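Progress report to the Manole Fund, 10 October 2024
Prepared by Orla Heffernan, Trisow Community Kitchen

Dear Isla MacBrayne,

Since February we have served lunch to older people in the village hall, and the work goes mostly as we planned. In this period we gave out 278 meals. Our target was 200, so we are pleased, but the kitchen is now too small for the busiest days. 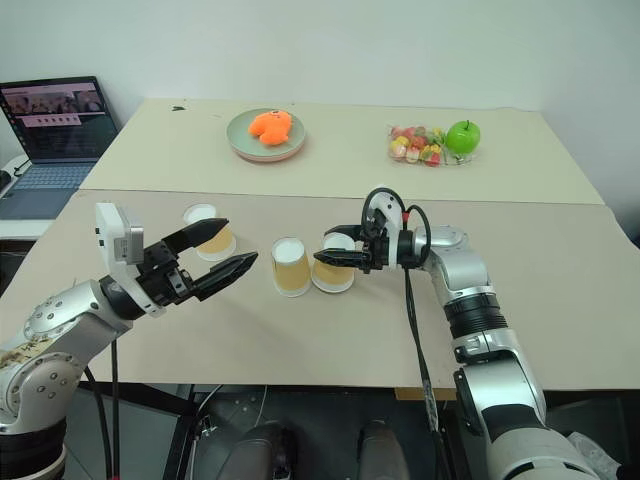
The cooking course started later than we wished. Niall Shearer could not get the hall key until the second week, and two sessions were moved. Eilidh Moffat has rewritten the recipes in larger print – this was asked for by several guests.

From the equipment budget we spent £400 on a used fridge. There remains £50, which we would like to move to transport, if you agree. The bus from Rorero no longer stops near the hall.

The next course will begin when Niall has confirmed the dates. I will send them to you with the receipts.

With kind regards,
Orla Heffernan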